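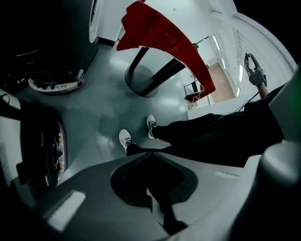 Ticket: Tredell-Umbau, Leerlauf schwankt im warmen Zustand zwischen 800 und 2.100 U/min. Bearbeiter: Eifion Craddock. Der Hallenboden in Wendholm ist glänzend grau, jeder Öltropfen wäre darauf zu sehen; unter dem Wagen war nichts. Ölstand und Kühlmittel in Ordnung. Der Fehler tritt erst nach 40 Minuten Fahrt auf.

**Prüfung 1:** Unterdruckschläuche abgesprüht, keine Reaktion. Zündkerzen gleichmäßig hellbraun.

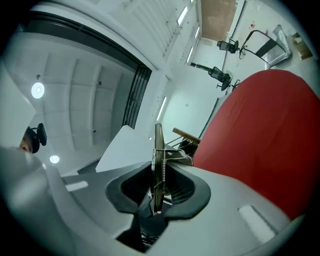
Kann der Wagen bis zur Reparatur gefahren werden?
Kurze Strecken sind in Ordnung, solange die Drehzahl im Stand unter 2.000 bleibt.

**Prüfung 2:** Leerlaufsteller ausgebaut – der Schieber klemmt bei Wärme. Gereinigt, danach eine Stunde Ruhe, dann wieder bis zu 2.100. Mi-kyung Cho bestellt Ersatz bei Jirkden, Lieferung im April.
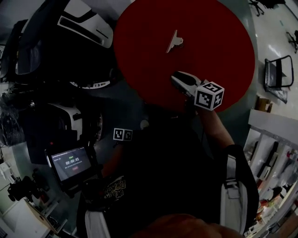
Bis dahin bleibt der alte Steller drin, Stecker mit Kontaktspray behandelt. Nach dem Einbau Grundeinstellung neu anlernen und Probefahrt, mindestens 40 km. Ticket bleibt offen.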